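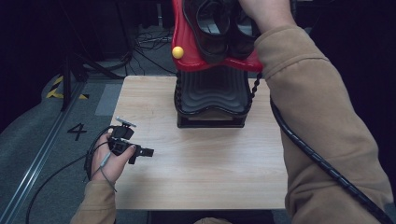
Moving packers to gripper work: what happens to piece rates?

Posted by Tshepo Moodley

We pack shoes at the Tapley site. Since April part of my shift has been taken off the packing line and put on recording, handling footwear with hand grippers so that the new cell can be set up from it. The line target is 934 pairs a shift. My bonus is still worked out against that figure, although I spend 40 minutes of every hour away from the line. Is this usual, and who should I raise it with? 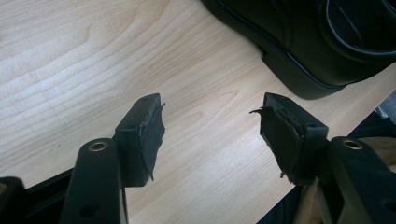
Does a worn gripper pad count against the operator?

Pads are consumables and should be logged as a maintenance item, in the same way as knife blades on the carton bench.

Oi-ling Peng

Ask for the target to be set pro rata. At Raltemano we had two codes on the timesheet, one for line and one for recording, and the recording hours were paid at average bonus. Get the code agreed in writing before the next pay run. Your supervisor can't change it alone; it goes through payroll.

Also check your job grade. Ours was reviewed after 48 shifts.

Hendrik Nkuna

Same at our place. They just paid us flat rate. Wrist gets sore after a while so ask for rotation as well.

Karabo Shabalala

Flat rate is lower than average bonus for most packers, so compare your last few payslips before accepting it.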